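Bench notebook, Terkgate workshop
June, started 7:40 am

Glue trials, continued. Hide glue versus the fish glue Siiri Raudsepp swears by, on maple offcuts left over from the Neten chair job. The aim is to find out which one lets go politely when you want a joint back and which one takes half the rail with it.

Soaked the hide glue granules overnight, one part to two of water. Somebody had moved the jar next to the radiator. It smelled like a horse with opinions. Used it anyway.

Warmed the pot slowly. The Trirel thermostat reads whatever it feels like before coffee, so I went by the thermometer. Glued up 6 lap joints of each type, clamped, labeled in pencil. Ran out of small clamps and used the ugly ones from the Hao drawer. They hold fine. They also leave a dent shaped like a bean.

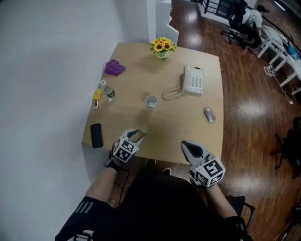

Release test, 2 pm

Steam first, then a palette knife. Fish glue opened in under 5 minutes on every joint I tried, clean faces, no torn grain. Siiri is going to be unbearable.

Hide glue was slower and patchy. Joint 4 refused completely. I suspect I starved the others and gave that one a decent coat, so the best work of the morning counts as a failure. Redo with the brush loaded the same each time.

Shear numbers from the lever rig, for what the rig is worth: best hide glue joint went at 239 on the dial. The dial has had no units since the faceplate fell off. Good for comparing joints with each other and nothing else. Please do not quote it to customers again.

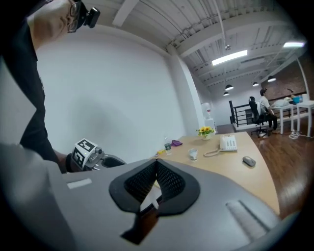
Cleanup took longer than the testing. Warm water gets fish glue off the knife easily, but the hide glue had gone to leather in the bristles and I've written off the good brush. Replacement comes out of petty cash, if there is any.

To do: fresh batch at a thinner mix, up to two days in the fridge, lid ON. Try one set with a pinch of urea, see if it buys more open time. Ask Siiri where she gets the fish glue without letting her know why.

Chair rails still not glued. Client has been told "soon."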